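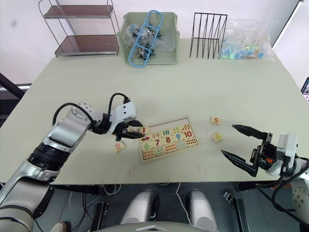 数字拼图板和散放的木块，靠墙一排是收纳用的篮子和架子

Flollevora 开放日参观记

我学中文有好几年了，这次想用中文写一篇参观的记录，一方面是练习，一方面是因为同去的几位朋友希望有一份可以转发给家里人的文字。如果有说得不自然的地方，请读者原谅。日期是 2026-08-06，地点是 Flollevora，一个做儿童学习用具和室内收纳的工作坊，在河边一栋旧的两层楼里。

我们三月就报了名。那时候网页上写的是每次接待 20 人，分成 2 组，一组先看楼下，一组先看楼上。后来收到的确认信没有写入口在哪一边，所以我们先走到了卸货的那一面，绕了一圈才找到正门。正门很小，旁边贴着一张写着“请按铃”的纸。我建议以后要去的人从桥那一侧走过来，那边有树荫，八月走路会舒服很多。

一楼

一楼是木工和仓库。接待的人先请我们把包放在柜子里，然后讲了十分钟的安全说明。说明讲得比较快，有些词我没有听懂，比如“倒角”，我回家以后查了字典，意思是把木头的尖角磨掉一点。这个词后来在参观里出现了很多次，因为给小孩子用的木块，每一个边都要做这件事。

仓库里有很高的货架，标签是手写的。每一种产品有一个自己的号码，我记得最大的号码是 166，那是一套还没有开始卖的排序木块。我问为什么中间有些号码没有，他们回答说，停产的号码不再使用，这样旧的说明书不会和新的混在一起。我觉得这个做法很清楚，我自己的工作里文件编号常常重复，每年都要改一次。

木工间的门那天只开了一半，我们站在黄线外面看。里面在切薄板，声音很大，每个人都拿到了耳塞。切下来的小边角收在袋子里，送给附近的学校做手工。我很想拿一袋，可是参观的人不能拿，要由学校写信申请。

楼下还有一个打包的角落。打包用的纸是压皱的牛皮纸，不用塑料泡沫。一年要寄出去 3,000 个包裹，大部分在秋天。有一位同组的参观者问能不能来帮忙打包，接待的人很客气地说可以留下邮箱。

二楼

楼梯比较陡，带小孩的家庭要小心。二楼有三个房间，一个是办公室，不开放，另外两个是试用间。我们先进了靠街的那一间，里面是 Okiter 系列的收纳用品，再进了后面安静的一间，里面主要是桌面上的学习用具。

我先写后面那一间，因为我在那里停留的时间最长。

房间的墙是白色的，没有贴画。大桌子是长方形的，桌面是很淡的灰绿色，我很喜欢这个颜色。我家里的桌子是深色的，晚上做事眼睛容易累。浅色的桌面上放木头的东西，边线看得很明白，小孩子找一块拼块也比较快。我问了桌面的价钱，他们说桌子不是自己的产品，所以不能回答。

桌上的主角是一块数字拼图板。它有一个浅色木头的边框，里面分成一格一格，每格有图画。上面一排是彩色的小图，有冰棒，还有别的小东西。中间一排是很大的数字，绿色的 6，红色的 7，深红色的 8，蓝色的 9，最右边是红色的 10。最下面一排是彩色的点和珠子的图案，可以用来数数。有些木块没有放在板里，比如印着红色 1 的那一块，还有印着淡粉色 2 的一块，都是方形的小木块。

我对这种教具有一点兴趣，因为我的外甥今年开始认数字。他会背，从一背到十很流利，可是如果问他桌上有几个杯子，他就随便说一个数字。讲解的人说这是很普通的情况。背数字像唱歌，和知道“多少”是两件事。把图画、数字和圆点放在同一块板上，孩子可以先看圆点，再找数字，也可以反过来。她说不要着急纠正，先让孩子自己试着放。放错了，大人可以一起用手指点着数一遍。

有一个家长问，为什么要把木块分散地放在桌子上，不整齐地排在盒子里。讲解的人说两种都可以。如果孩子很小，先只拿出几块，放在板的旁边，不然他会把所有的都推到地上。大一点的孩子可以全部倒出来，自己找。她还建议从孩子自己的年龄那个数字开始，因为孩子对那个数字有感情。我觉得“有感情”这个说法很好，我写在了本子上。

我自己也问了一个问题：颜色是不是有规律。比如 7 和 10 都是红色的，8 是深红色的，会不会让孩子误会它们是一组？她想了一下，说颜色主要是为了好看，但确实有孩子先记颜色再记数字。对这样的孩子，可以找一张白纸，用黑色的笔再写一次数字，让他对一对。这个回答很诚实，我很满意。

关于清洁，她讲得也很具体。木头的拼块不要泡在水里，用拧干的布擦，然后平放晾干，不要放在暖气上。如果图案的边缘开始起毛，可以用很细的砂纸轻轻地磨一下侧面，不要碰到有图的那一面。我家里有一套旧的积木，泡过水以后变形了，现在放不回原来的盒子。早一点听到这些话就好了。

墙边的一排东西

试用间里我觉得最实用的部分，反而是桌子后边靠墙的那一排收纳用品。因为家里买了教具以后，真正困难的是收起来。

最左边是一个镀铬的铁丝架，两层深棕色的搁板。这样的架子我在别人家的厨房里见过，放在书桌后面也合适，铁丝的部分不挡光。旁边有一个浅绿色的塑料篮子，里面用透明的袋子装着许多黑色的小件。我喜欢先装袋再放进篮子的办法。小的东西如果直接倒进篮子，都会沉在最下面，要用的时候得全部倒出来。用透明的袋子，看一眼就知道里面有什么，拿出来也是一次拿一袋。

篮子前面斜靠着一个蓝色的塑料架，样子像一把小梯子，边是圆的，有几根横杆。同组的两个人讨论了很久，一个说可以挂手帕，一个说可以给洋娃娃用。我没有参加讨论，不过我喜欢它的圆边，摸起来应该不会伤手。

篮子右边是一个黑色的铁丝文件架，中间有很细的竖隔条。这种架子本来是放文件的，可是我想到可以竖着放拼图板。拼图板平着叠在一起，最下面的那块总是最难拿。竖着放就像书一样，孩子自己可以抽出来。我后来问讲解的人，她说很多家庭这样做，只要注意先把木块取下来，另外装袋，不然一竖起来就全掉了。这句话同组的人都笑了，看来大家都有经验。

最右边是一个透明塑料袋，装着彩色的小块，浅蓝和青色的最多，还有一些黄色、绿色和粉色的。我想如果在家里，可以让孩子按颜色分到小碗里，再装回去，收拾也变成一种练习。我打算试一试，先从两种颜色开始。

我把这些想法整理成给自己的几条备忘：
拼图板竖放，木块另外装袋。
袋子要透明，篮子不要太深。
每次只拿出一种教具，做完再换。
袋口不要用橡皮筋，小孩打不开，也容易断。

靠街的房间

Okiter 的房间人很多，我们只看了十五分钟。那里展示的是可以拼接的抽屉和挂墙的布袋。抽屉的滑轨很安静，我开关了几次，手感很稳。不过把手太小，我的手指比较粗，要用指甲去勾。我在意见卡上写了这一点。布袋有三种大小，最大的可以放绘本，颜色都比较淡。

这个房间还有一个角落，介绍和他们合作的 Rüegg。Rüegg 提供抽屉里面的隔板，隔板可以不用工具移动。示范的人移动得非常快，我自己试的时候卡住了，原来要先往上提一点，再往旁边推。说明书上的图很小，我希望他们能把那一步画大。

还有一种叫 Trollon 的标签夹，可以夹在篮子或者铁丝的边上，里面插一张小纸片。我买了一包，回家以后夹在铁丝的篮子上很好，夹在厚的塑料边上就有一点松。如果孩子还不认字，可以在纸片上画图。我画了一辆汽车和一个苹果，画得不好，但外甥认出来了汽车。

价格和购买

参观是免费的，买东西在一楼的小桌子。可以刷卡，也可以付现金，没有袋子，要自己带。有些东西是去年的样品，价格低一些，盒子上有蓝色的贴纸。样品不能退换，买之前最好打开看一看，里面的块数和说明书是不是一样。我前面的一位女士发现少了一块，店里的人马上从另外一盒补给她。

数字拼图板那天没有现货，可以登记，到货以后他们写邮件通知。我登记了一块，给外甥做生日礼物。他的生日在秋天，希望来得及。

吃的和休息

二楼走廊有水和饼干，是给参观的人的。椅子不多，年纪大的人可以要求一把折叠椅。洗手间在一楼，要经过仓库的旁边，标志不太清楚，我走错了一次，进了放扫帚的小房间。

附近有一家面馆，我们参观以后去吃了午饭。面很烫，份量很大，两个人点一份小菜就够。店里没有英文菜单，我用中文点的，店员听懂了，我很高兴。

给以后要去的人

如果带学前的孩子，我建议先去后面安静的试用间，孩子还不累，可以坐下来。靠街的房间留到最后，大人看抽屉，孩子一般没有兴趣。整个参观需要一个半小时，如果要提问，最好多留半个小时。

问题可以提前写在纸上。我准备了五个，其中两个在现场忘记问了，一个是木块的油漆多久以后没有味道，另一个是能不能单独买丢掉的数字。第二天我写邮件去问，他们回信说可以单独买，要写清楚板的号码和数字，运费另外算。油漆的问题他们还没有回答，如果有了回答，我会补在这一页。

拍照是允许的，不要拍到其他家庭的孩子。木工间里不可以拍。手机最好调成静音，因为后面的房间很小，声音会影响别人。

下一次开放日的时间还没有公布，要看他们门口的纸或者订邮件。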